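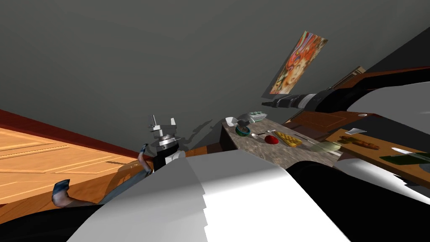
August 21, 2019

Up before the heating timer. Skarkix had eaten half of last night's food and left the rest, which makes two evenings in a row. Weight this morning 171 g under the July reading on the same scale, same towel, tare checked twice. For a standard schnauzer of his size that is inside normal variation, but I have entered it in the book with a mark beside it so that I look at it again.

Coat work first. He was last stripped in the spring and the jacket has blown on the back and flanks. The test is simple: take a few hairs between thumb and the dull knife, pull in the direction of growth, and see whether they come with no skin lift. On the back they came. On the neck they resisted, so I left the neck. Started at the withers and worked back in narrow rows, chalk on the fingers, skin held flat with the left hand. I stopped at the loin because he began shifting his weight off the left hind foot, and a dog that is shifting is a dog whose skin is getting tired. The rump can wait.

Furnishings were a separate job. The beard had two mats under the jaw on the right side, both close to the skin, both where the old collar sat. Split them lengthwise with the end tooth of the comb, then worked from the tips down. Conditioner diluted in the spray bottle, 500 ml of water to one cap. I have tried it stronger and the hair goes limp and collects crumbs. Legs combed through without trouble. Left front pad has a small dry crack, no heat in it, no reaction to pressure. Balm on it at noon and again at night.

Ears: right ear clean. Left ear a little brown wax at the entrance, no smell. Wiped, did not plug or pluck. Edit Gál plucks every ear on every dog and has done so for years, and her dogs have decent ears. I stopped with Bárány after the second infection and never went back to it. We have had this conversation enough times that we now only have it in short form.

Nails last. Grinder on the low setting, front feet only. He tolerates the noise when I have the lick mat clipped to the table post, and he tolerates it less when the battery is running down, as the pitch drops and he notices. Battery is due for replacement. Took the front nails back until the gray center showed and left it there. Dewclaws needed more than the rest.

Dryer trouble. The Anham blower cut out twice, both times after several minutes on high. Took off the rear cover, pulled the foam filter, and found it packed with undercoat on the inner face, where I do not usually look. Washed it, squeezed it, set it on the sill. Ran the motor for a few seconds without the filter to listen to the bearing and heard no scrape. I suspect the thermal cutout was doing its job. If it trips again with a clean filter I will have the brushes checked. I should put the filter on the monthly list instead of waiting for a symptom.

Bárány was easier. She is old and I have stopped trimming her to any pattern. Bath at lukewarm, oatmeal shampoo, left on while I did the inside of the hind legs with a cup instead of the spray head. She leans on the tub wall now when I lift the near hind, so I lifted it lower and for less time. Towel only, no blower, then the crate with the door open and a fan across it. The lump on the rib is the same size against the caliper as last month. It moves under the skin as before. The vet at Stusham is happy to leave it and so am I, though I measure it anyway.

Afternoon, Enikő Kerekes brought her young bitch for a second table session. No tools beyond a soft brush. Feet touched, muzzle held, tail lifted, all in short sets with a break on the floor between. The first time the dog would not stand with the noose on, so today the noose hung loose on the arm and I did not use it. She stood. Enikő feeds too late: the treat arrives when the dog has already turned around, and what gets paid is the turn. I had her hold the food in the other hand, closer, and the timing improved within one set. She asked when the dog would be ready for a full strip. I said December, if the sessions at home happen, and that it would be done over several days.

She also asked what I charge now. I do not like that question from people I know. Told her to bring shampoo.

Stock check after they left. Ear cleaner half. Styptic powder nearly full, good. Shampoo concentrate at 900 ml by the mark on the side of the can, enough until the fall coats start. Chalk almost out. Need one fine stripping knife, as the present one has developed an edge from the last sharpening and is cutting hair where it should grip it. I can see the cut ends on Skarkix along the left shoulder, lighter than the rest. Dulled it on the pumice for now. It pulled better on the test patch but I do not trust it on a whole dog.

Evening meal for Skarkix cut by a quarter and warmed with water. He finished it. Tomorrow the same quantity, and weigh again before breakfast. Pad balm done. Swept the table room, two pans of hair, mostly his. Filter still damp on the sill.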